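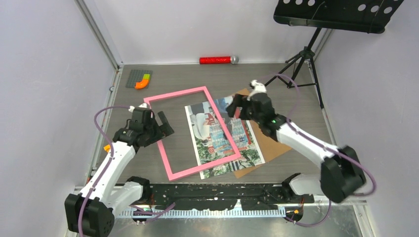 From: Annunziata D'Amico
To: frames-and-prints list
Date: 2023-09-11
Subject: Re: Re: prints sliding around in the cheap frames

On the earlier question:

> I bought a stack of the Kombo frames in June and every print
> I put in them has slumped to one side by the time it's on
> the wall. Is it the frames or is it me? Also, does the
> color matter? My sister wants pink.

It's a little bit you, but mostly it's the paper. I have put 112 prints into cheap frames for the Sillia library sale and can report that a sheet trimmed by eye will find the lowest corner of any frame and live there. I trimmed by eye for years. I own a ruler.

My routine these days, for what it's worth:

1. Lay the frame face down on something flat. Undo whatever holds the back and put the small parts in a saucer. I've tried the lid of the box, a sleeve, and my own mouth, and I recommend the saucer.

2. Take the back out and check the border all the way around from the side. A bowed rail won't hold a print straight no matter what you do. Pink is fine, by the way. Pink bows at the same rate as everything else.

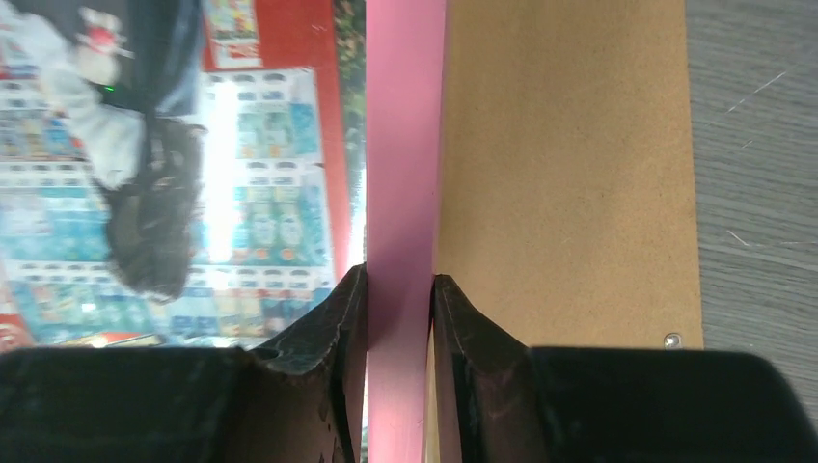
3. Trim the sheet to the back panel and forget the size on the label. The Viment ones I bought were a hair smaller than they claimed, and I blamed my scissors for a week.

4. Hold the frame by its rails while you set the back in. Pushing in the middle of the board is how I got a print with a thumb-shaped hill in it. Bare wood also picks up every fingerprint, so wash off the peanut butter first.

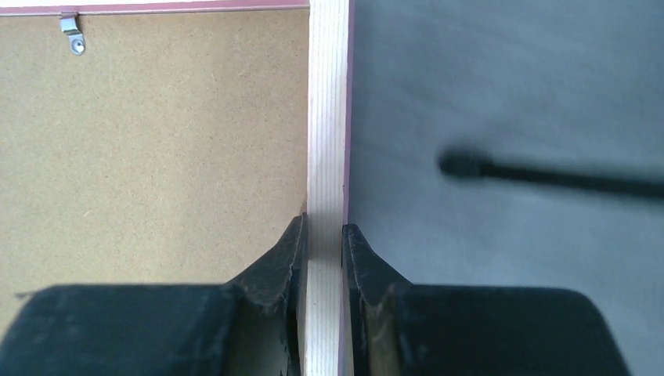 Pale wood rail, brown hardboard back.

As for paper, Piltov sells a heavy matte in packs of 200 that stays put nicely. They also sell a pack of 500, which I bought because it was cheaper per sheet, and I expect to leave most of it to my heirs. Thin copier paper works if you back it with a second sheet.

Pick the print up by one edge and let it hang a second before you lower it in. If it curls, roll it gently the other way. Do not iron it. I know somebody on this list is going to say iron it.
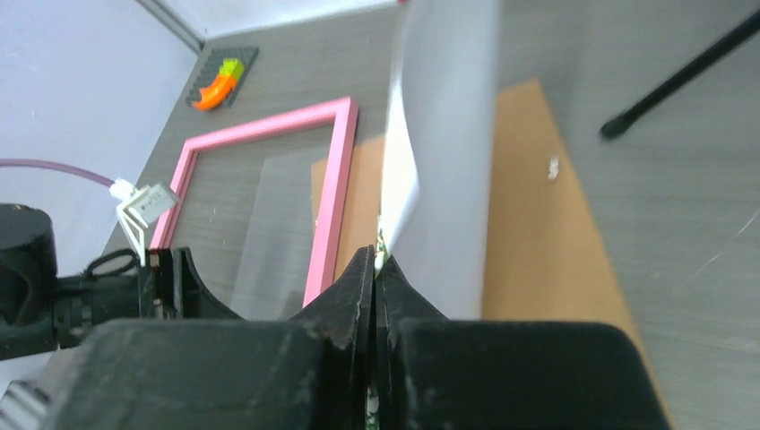 White sheet held by its lower edge, pink frame on the table.

If it still slumps after that, send me the inside measurements of the frame and the size of your print, both in millimeters please. "Sort of medium" was the last answer I got.

Annunziata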